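# Robot arms take over handling work at Birdale packing shop

04/11/2025

The Birdale packing and kitting shop has moved part of its small-item handling to robot arms, changing the daily routine for the 18 people who work on that side of the building. The arms went into regular use in January after a trial on a single table.

The shop assembles mixed orders for hardware and pet supply stores. Most of the items are small and few have the same shape, and until this year every one was picked up and set down by hand. A worker on a full shift at the kitting tables could expect to spend most of it standing in one spot and reaching across the same few feet of table.

"It was the reaching that got people, not the weight," said Gwenaël Lacroix, who runs the kitting floor. "By the afternoon you would see everyone rolling their shoulders."

The arms now handle 111 of the 137 items on the shop's regular list. They work with two-finger grippers, and the staff started them on long, narrow goods and anything wrapped in tape, which the fingers hold well. Soft bags and very thin parts are still done by hand.
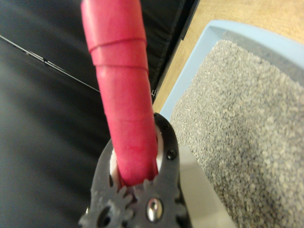 Jobs at the tables have been rewritten. Each worker used to stay with one table for the whole shift. Under the new plan, a worker looks after two arms, clears stops, refills trays and checks finished kits before they go to the sealing line. Nine people have also been trained to teach an arm a new item, a task that used to mean a call to Hulell, the company that installed the system.

Beril Aydoğan was one of the first to take the training. She had worked at the tables for years and said the hardest part was learning to wait.

"When it goes in at a bad angle, you want to grab the thing and do it yourself," Aydoğan said. "You have to stop it, fix the position and let it try again. Some items take me a whole morning."

No one was laid off, according to Lacroix, but two open positions at the tables were left unfilled. Workers who have done the training get a higher hourly rate. Some of those who have not say the gap is unfair, as they now spend more of the day on the bags and thin parts the arms can't manage. Lacroix said a second round of training will be offered, and that hand work will be rotated so it does not always fall to the same people.

Noise has been another complaint. The grippers are quiet, but the stop alarm is loud and goes off at every table when one arm halts. Hulell has agreed to replace it with a light on each station.

The company's other site, in Kermani, will keep its hand tables for now. Managers there are waiting to see how Birdale gets through the busy season – and whether the arms can be taught the Jutari line, a set of garden products packed mostly in soft bags.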